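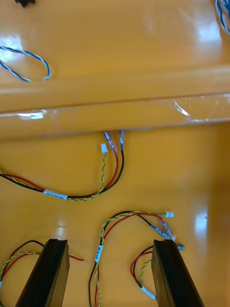 Someone in the comments last time reckoned I was mad to even look at a leasehold, and that anyone buying one of those flats in Bloxham Court wants their head read. Fair enough. Read it and had a bit of a sulk. Then went and booked the second viewing anyway.

So. Where we are up to.

Quick recap for anyone who missed it. Renting since forever, landlord selling, got until November to be out. Been looking at flats on the Urkwood side because the terraces are way out of reach now. Terraces that went for silly-but-possible money when I first moved here are just silly.

Viewing one was the flat over the old shoe shop. Nice windows. Damp behind the wardrobe, the agent stood in front of it the whole time like a goalkeeper. No.

Viewing two was Bloxham Court. Second floor, south facing, kitchen you can stand in with another person. Liked it straight away and tried not to let it show. Failed, I think. Went round touching the radiators and saying "oh that's nice" about a cupboard.

The lease is the thing. It's got 84 years left, and the comment was right that this matters more than I'd let on. Once it drops under 80 it gets dearer to extend, so 4 years of sitting about and I'd be in the expensive bit. I did know that. I just hadn't sat down and done the sum with it, if you see what I mean. You fall for a south facing window and your brain goes soft.

Rang the agents, Boner & Surier (yes, I know, get it out of your system), and asked if the seller would start the extension before completion and pass it over. Long pause. They'd have to "go back to the vendor". Three days, nothing. Rang again. Different person, no idea who I was, took my number down wrong and I had to give it twice.

Anyway the answer came back as a maybe. Seller will serve the notice if I pay the legal costs for it. Which I suppose is reasonable? My solicitor says it's fairly normal, and she'd want it in the contract and not in an email from a lad on reception. She also wants the last 2 years of service charge accounts, and anything about planned works. The roof looks tired from the road. There's a bit of guttering held up by hope.

Service charge is the other thing I keep going round on. It isn't huge now. But ground rent plus service charge plus mortgage is a lot closer to my rent than I had in my head, and with the rent at least somebody else has the boiler. Did a spreadsheet on Sunday night. Shut the spreadsheet. Opened it again.

Mortgage side – the rate I was quoted in spring has gone. New one is a bit worse. Broker keeps saying rates might ease later on and might is doing a lot of work there. I can't wait for later, I've got a landlord putting a board up outside my bedroom window. Had people traipsing through on Saturday while I was eating toast. One of them asked me if the neighbours were noisy and I said no, and next door's drill started up. Good timing.

What I have decided. I'm putting in an offer under the asking price, with the lease notice written in as a condition. If they say no they say no. There are 2 other flats in the same block up for sale and one has been on since before Christmas, so I dont think there's a queue down the stairs, whatever the agent says.

Not decided on the survey. The cheap one tells you there is a roof. The dear one tells you about the roof. Leaning dear, after the wardrobe business.

To the person who commented, you were a bit rude but you did make me go and get the lease out, so ta. If anyone has done the thing where the seller serves notice and then hands it over to you, please tell me how long it took, and wether your lender kicked off about it. Mine has gone very quiet since I mentioned it.

Right, got to go, agent is meant to ring before five and my phone is on 4 per cent.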